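Trerna toy library to move into Mollgate tower in September

Jan 19, 2021

The Trerna toy library will leave its ground-floor rooms on Lirkgate and reopen in September on an upper floor of the Pfeiffer building in Mollgate, the library said in a notice to members.

The lease on the Lirkgate rooms ends this summer. The owner plans to turn the ground floor into two shops and did not offer a renewal. The library looked at three other addresses before settling on Mollgate, where the rent is slightly lower and the elevator is large enough for a double stroller.

The library has 331 member families and a catalog of 914 toys, games and puzzles. Members pay a yearly fee of $21 and can keep up to four items at a time. The fee will stay the same through the end of the year, according to the notice.

Loans are for three weeks. Toys for babies and toddlers go out most often, mainly stackers, shape sorters and push toys. Board games are second. Large outdoor items such as slides and balance bikes will not make the move, as the new space has no storage for them. They will be sold to members in early summer, with prices marked on each item.
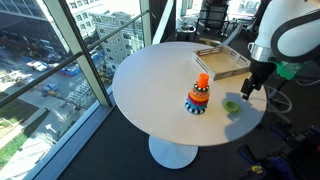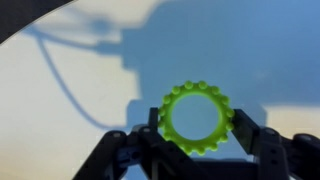 Opening hours will change. The Lirkgate rooms are open four mornings a week. In Mollgate the library will open on two mornings and two late afternoons, a schedule that working parents asked for in last year's member survey. Pickup by appointment, which began last spring, will continue at both addresses.

Members are asked to return everything they have on loan before the move so that the catalog can be checked and relabeled. No late fees will be charged during that period. Items with missing pieces should be returned too, with a note saying what is missing. The library keeps a box of spare parts and can often complete a set.

The notice also sets out changes to how returns are handled. Plastic toys will be washed and kept off the shelves for two days before they are lent again. Wooden toys will be wiped down and kept back for the same time. Soft toys are not being lent at present, and no date has been given for their return.

Parking near the Pfeiffer building is limited to 30 minutes on the street. There is a paid garage on the next block, and the bus that serves Lirkgate also stops across from the main entrance.

The library is looking for shelving and will accept used units in good condition, no taller than five feet. It cannot take donated toys until after it reopens. New families can join the waiting list now at the Lirkgate desk, and those on the list will be contacted in the order they signed up.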